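Subject: Re: [shopfloor] Can a robot take over the kitting table yet?
From: Rosalía Tejada
To: shopfloor list

On an October afternoon, Bredeo wrote:
> We have one person who spends half a shift picking small parts out of
> totes and setting them in trays. It's dull work and people keep asking
> to be moved off it. The sales rep from Nornach says an arm can do it
> now with no fixtures, just dump the parts in and let it go. Has anyone
> on the list tried this with real parts? And is the same thing going to
> be loading my dishwasher in a couple of years, like the rep says?
>
> We run 17 part numbers through that table, mostly blocks and short
> bars, nothing fragile.

We've been at this since spring at the Sotomayor shop, so I can answer some of it.

Short version: yes for a few of your 17, no for the rest, and plan on a person nearby either way.

Plain blocks are the easy end. When they lie apart from each other on a flat floor, the arm does fine. Our last long test was 67 picks on one kind of block and it needed help on four of them. All four were pieces up against a wall or down in a corner, where a finger has to fit between the part and the metal. Sloped walls help some, but parts still end up at the bottom of the slope and stay there.

Speed is the other thing. Ours takes 15 seconds a pick when all goes well. A person at your table is probably at two or three. It can run through lunch, so the gap is smaller over a whole shift, but don't let the rep quote you the best case.

Some things I would check before you sign anything:

Ask to see your own parts in your own totes. The Bradum demo I went to used foam cubes, and those forgive a bad grip.

Ask what happens on a miss. Ours tries again twice, then stops and waits. An older version would keep pushing the same piece along the wall.

Clamp the bins down. A finger that catches the rim can shift the whole thing, and then every pick after that is off.

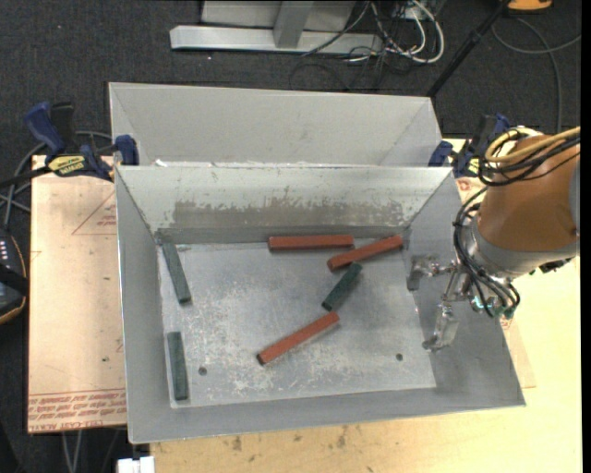

Mixed parts are harder than the numbers above suggest. With two colors of the same shape it sorts well enough. With two shapes of the same color we had to slow it down and add a second look after each pick. I'd start with your two or three highest-volume blocks and leave the short bars to a person for now.

On cost, I can only tell you that setup ate 40 hours of my time before it did anything useful, and most of that was cables and mounting – the picking part was quick by comparison.

As for the dishwasher, I wouldn't hold my breath. A bin stays where you put it and the blocks are all hard and dry. Plates, wet glasses and forks in a heap are a different job, and I haven't seen one do it outside a video.

If you send me the sizes of your blocks off list I can tell you which ones I'd try first.

Rosalía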